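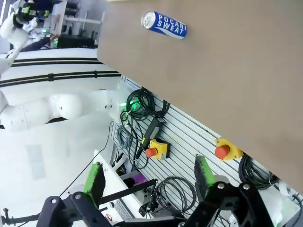

Print this page | E-mail this page

Canned Drinks at Karkero: Your Questions Answered

We get a lot of the same questions at the counter and through the contact form, and we love getting them, but it seemed kinder to put the answers in one place so you don't have to wait for us to get back to you. If yours isn't covered, please do write. Rónán Keane reads every message himself, usually over breakfast.

Do you sell Pocari Sweat by the single can?

Yes! Singles are in the cold case by the register, and you're welcome to mix them with anything else in there. If you'd like more than a few, ask us for a full case from the back, and we'll carry it out to your car if your hands are full.

Is it a soda? It sounds like one.

It isn't fizzy, which surprises people who pick up a can expecting a pop and a tickle in the nose. It's a light, slightly sweet drink with a little bit of salt to it, and to me it tastes faintly of grapefruit, though my sister says pear and won't be moved on the subject. If you've never had it, try it well chilled the first time.

About that name...

We hear this one every day, usually from somebody under twelve, and usually with giggling. The "sweat" is what you've been losing on a hot afternoon, and the drink is meant for putting some of that back. There's no sweat in it, we promise.

Can I store cans on their sides?

You can. A sealed can is perfectly happy lying down, and in a narrow refrigerator door or a low drawer it may be the only way it fits. Do put something at the end of the row, though, a jar or a folded dish towel, or they'll come rolling out at you every time you reach for the butter. On a table or a counter I'd stand them up if there are elbows about. Once a can is open, of course, it has to stay upright, and please finish it the same day.

What about the freezer? I only want it cold fast.

Please don't, or at least set a timer and keep the timer in your pocket. We've all forgotten one. Frozen cans bulge and sometimes split, and sticky slush in a freezer drawer is a miserable thing to clean up. A bowl of ice and water with a spoonful of salt stirred in works very nicely, and you can see what you're doing.

My can has a dent. Is it still all right?

A shallow dent in the side, with no sharp crease, is generally nothing to worry about. If the dent is on the rim or the seam, or if the can is leaking or puffed up at either end, don't open it. Bring it back and we'll swap it, receipt or no receipt. We'd much sooner lose a can than have you wondering about it.

Can I order for a team or a summer picnic?

We'd be delighted. In June especially we do a lot of these, and our biggest so far was 200 cans for the Palacios family reunion, which took two trips in the van and a good deal of laughing. For anything large, give us 2 weeks' notice so we can order it in. Unopened full cases can come back to us afterward if you over-bought (everybody over-buys, it's fine).

Do you rent coolers too?

We don't, but the good people at Tasard do, right across the parking lot, and they'll often have one ready for you if you call ahead in the morning.

How do I get rid of the empties?

Rinse them, let them drain upside down for a bit, and drop them in the bin beside our front door if your own pickup doesn't take cans. Please don't leave bags next to the bin when it's full. Come in and tell us, and we'll empty it.

Karkero Grocery, 1293 Geler Street | Questions? Use the contact form or stop by the counter | Copyright Karkero Grocery | Last updated January 1, 2018 | Back to top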